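Postosville talk - speaker notes
April 9, 2019

Slide 1
Welcome everyone, then straight in: why does a returned bottle make me so happy? Because it gets another go! Ask who remembers taking empties back to the shop.

Slide 2
How deposits work. Keep this quick - you pay a bit extra, you bring the bottle back, you get the bit extra back. Tell the Banley story (corner shop, three kids, one very full pram).

Slide 3
Washing and refilling. Love this part, so don't rush! Mention the Unetti trial in November and the almost 2000 bottles that came back.

Slide 4
Glass or plastic? Weight, breakages, lorry miles. Be fair to both sides. Pause for questions. 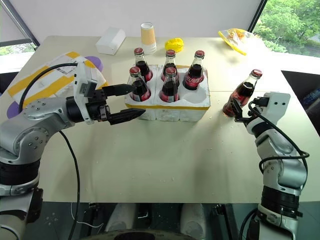 Slide 5: Glass cola bottle and white foam crate

Leave this one up while the sign-up sheet goes round. Tea is at the back.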